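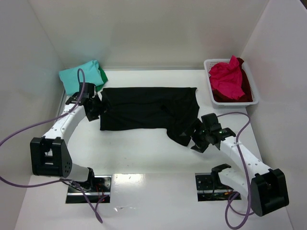 Two arms, one black garment. Day one of my new career in laundry.

**1/** Right, a thread about the fault that ate my March. Filipa Cardoso has asked me to write it up properly and I will, but you lot get the version with moaning in it.

**2/** We run a folding cell. Left arm, right arm, clothes in the middle. The control software is called Nugroho and it's decent, mostly, in the way that a dog is decent mostly.

**3/** The fault: every so often, part way through a fold, the left gripper would report that it was holding cloth when it was holding air. The right arm, a trusting soul, would then carry on with its half of the job.

**4/** You can guess how that looks. One arm folding with great care, the other miming.

**5/** It only did it on black clothes. Turquoise, fine. Pink, fine. Put down anything black and you had a decent chance of theatre.

**6/** So I blamed the camera, obviously. Black gripper, black cloth, poor thing can't tell where its fingers stop. I spent 8 days on lighting. I moved lamps. I wrote a very confident email about lamps.
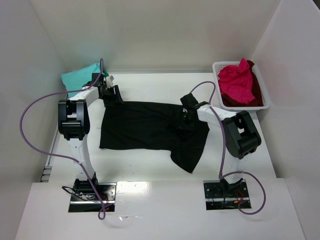
**7/** It wasn't the lamps. Suryani Ginting went through the logs while I was at lunch and came back with one number: 462. That's how many grasps the left arm had marked as good with the fingers shut all the way. Fully closed. Nothing between them. Marked good.

**8/** The grip check had two parts, camera and finger gap, and it passed if EITHER was happy. On coloured cloth the camera caught the misses. On black it shrugged and said yes, and then nothing asked the fingers.

**9/** I wrote that "or". There's a comment next to it, also mine, saying "tidy this up later".

**10/** Now the less funny bit. When one arm thinks both are holding, it pulls harder than it ought to. On 8/26/18 it dragged a sleeve sideways, snagged the other arm's cable and kept going until Suryani hit the stop button. The cable needed replacing. The sleeve had a worse time.

**11/** No one had a hand in there. We'd got into the habit of reaching in to straighten the cloth between folds, though, with the arms still powered, and I'd done it myself that same morning. We don't do that now. Arms off, then hands.

**12/** Yes, the date says August and I said March. March was the first round, when I "fixed" it by slowing everything down. It went away for a while. I took the credit.

**13/** What we changed: the "or" is an "and". If the two checks disagree, both arms let go and wait for a person. Pull force is capped much lower. The cables are still on my list - I'd like them held closer in and I haven't found a clip I trust.

**14/** It now stops and sulks far more often, 6 times in the last batch of 90 folds. Filipa thinks that's too many. I think it's a lovely number and would like to be left alone with it.

**15/** Someone will ask, so: no, I haven't tried it on black socks. I'm taking some leave first.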